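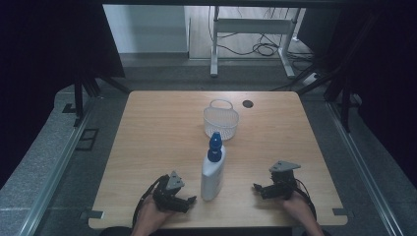
Givstead's reply came in before lunch: the rollout of the Grundthorpe app is "ahead of plan," everyone at their end has taken to it, and could we please stop sending paper sheets by the end of the month.

12th October
Posted by the Wolholm bench

Search the notebook
Type a word or job number
Go

Asked what plan it was ahead of. No answer yet. As far as I can find, the only plan we were ever sent was the slide deck in July, and the deck has no dates in it.

Pulled the sync log myself to see what "taken to it" means. 1,155 entries since the start. Looks good until you sort by type. Most of them are the app logging itself in again after the tablet goes to sleep. Real job entries are a thin layer in between, and a fair share of those have the notes field blank or with a single full stop in it so the form will let you through. I recognize the full stop trick, I use it too.

Tried the offline mode again. Mac Carthaigh says it holds entries on the tablet and sends them when the network comes back. Switched the wifi off, entered two test jobs, switched it on again. One turned up right away. The other turned up with the time of the sync on it in place of the time I typed. For a maintenance record that is a wrong record. Repeated with fresh jobs, same thing. Might depend on which one is open on screen when the connection returns. Have not proved that.

Support ticket sent, with the log attached. The auto-reply linked me to an article on the benefits of going paperless.

To be fair to it: search is better than the binder. Found the old bearing job in no time, and I would have been flipping pages all afternoon. The parts lookup is good too when the part is in there. Anybody who says the binder was fine has forgotten what the handwriting is like.

But I don't buy that slow uptake is an attitude problem, which is how the deck puts it ("bringing people on the journey"). It takes two screens to close a job and the second asks for things we already put on the first. Fix that and see what the attitude does.

Left to do:
- repeat the offline test on the older tablet, wifi off for longer
- get the export into a plain spreadsheet and check the times against the paper
- ask Givstead for their raw log, not the summary page
- keep the paper sheets going until the times match. If anyone from the office asks, send them to this page

Battery on the spare tablet was flat again. Charger is in the drawer under the vise, put it back there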